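Last edited March 23, 2024

I have been meaning to write up my notes on wooden tables for a good long while, mostly so I can stop hunting for the scrap of cardboard I keep them on. I'm no furniture expert. I have one long table that gets used for everything from rolling out dough to wrapping parcels, and I've made just about every mistake on it that a person can make, so take what's useful and leave the rest!

## Everyday wiping

A cloth wrung out so hard it barely feels damp is all most tables want. I use warm water with a tiny squirt of dish soap, wipe along the grain, and then go straight over it again with a dry towel. The drying is the part I used to skip, and I paid for it with a dull, slightly fuzzy patch at the end where the kids ate breakfast. If you've got a fuzzy patch too, wait until it is bone dry and rub it lightly with a very fine sanding pad, then oil it.

Spray cleaners I've given up on. They left a film on mine that turned sticky in July and picked up every bit of lint in the house.

## White rings

Now, the rings. A white ring usually means the moisture is only in the finish, and those can often be coaxed out. Lay a clean cotton dish towel over the mark, set a dry iron on low (no steam, please), and press for a few seconds at a time, lifting to peek in between. Go slowly. It may take ten little presses before you see it start to fade, and it's very tempting to turn the heat up, and you mustn't.

If you're nervous about the iron, try a dab of plain petroleum jelly left on overnight and buffed off in the morning. It's slower, but I've had nice results with it - my best one was a ring that had been there since before we moved.

Black marks are another matter. Those have gone down into the wood itself, and for those you're looking at sanding and refinishing, or a well-placed fruit bowl.

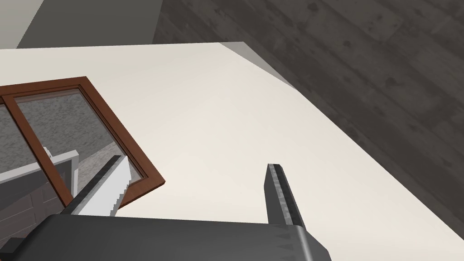
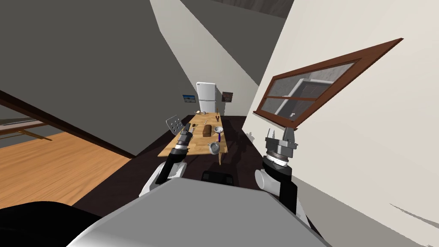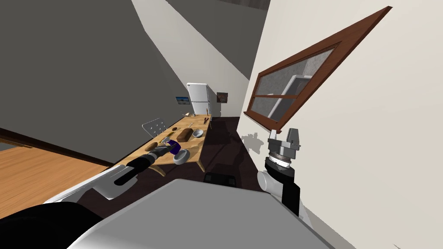 A reader wrote in after the first version of this page to say that the iron trick worked on her oak sideboard but made a shiny spot on an old shellacked end table, and that she wished she had tested it underneath first. I'm very glad she wrote, and I'd pass that along to everybody: shellac softens with heat, so try the underside or the inside of a leg before you go anywhere near the top. She also adds a few drops of lemon oil to her polishing rag for the smell, and I've since taken that up myself.

## Oiling

Mine has an oiled finish, so a couple of times a year it gets a fresh coat. Clear the table the night before, wipe it down, and let it dry until morning. Pour out less oil than you think you need (a puddle the size of a cookie will go a surprisingly long way), spread it thin, wait 22 minutes or whatever your can says, and wipe off every bit that hasn't soaked in. Oil left sitting on top goes gummy, and getting gummy oil off is a whole afternoon.

Please don't wad up the rags and toss them in the trash. Rags with linseed and similar oils on them can heat up and catch fire all by themselves. I spread mine flat outdoors, away from the house, until they're completely stiff and dry.

For scratches I go over the spot with a 280 grit paper wrapped around a cork block, always with the grain, and feather it out wider than the scratch so there isn't a dip. Then oil the same as before. The spot looks paler for a week or two and then blends in on its own.

## Wobbly legs

Check the bolts before you fold up any paper to stick under a foot. Wood shrinks a little in the heated months, and on mine a quarter turn on each bolt is nearly always enough. Snug is fine - if you crank them down hard in winter, the wood has no room when the damp weather comes back. I do mine when I change the clocks, and while I'm down there I stick fresh felt pads on the feet.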